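Come help us teach a pair of robot arms, Horkstead

We're looking for patient, friendly people to join the Rustero project and guide our two arms by hand while they learn to pick up and sort toy nuts, bolts and plates. You don't need any background in robots at all (Zamfira Crăciun came to us from a bakery, and she now trains everyone else!).
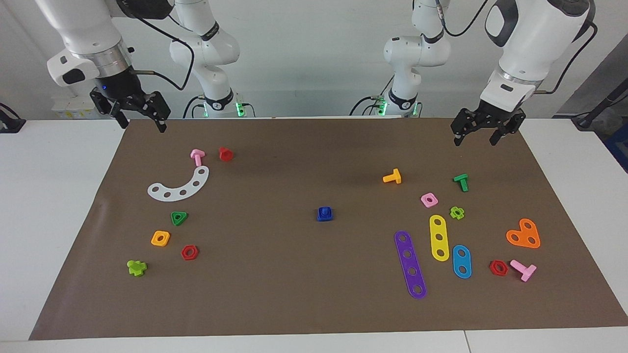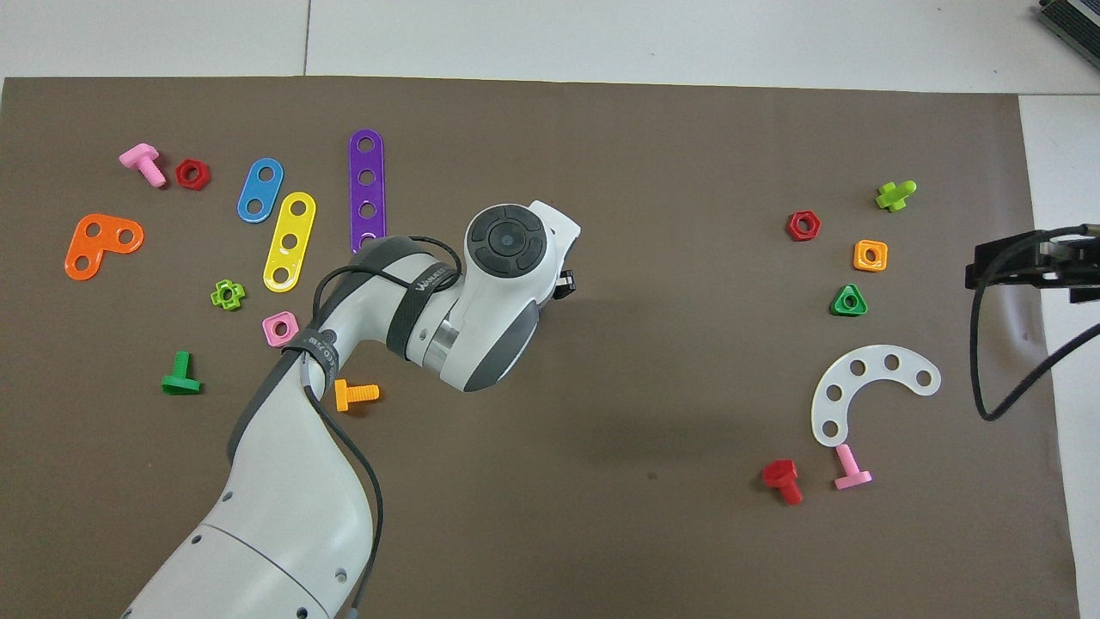
Plastic construction pieces on the mat, with the arms over them.

Each session runs 50 minutes, with a good long break and tea afterward, and you'd be paid for your first practice day too. Clumsy tries are welcome, so please don't worry about being quick. We have 19 places, open to anyone over 18 who can sit comfortably at a desk. Write a few lines about yourself to Darius Văduva at the Horkstead front desk by 27th March.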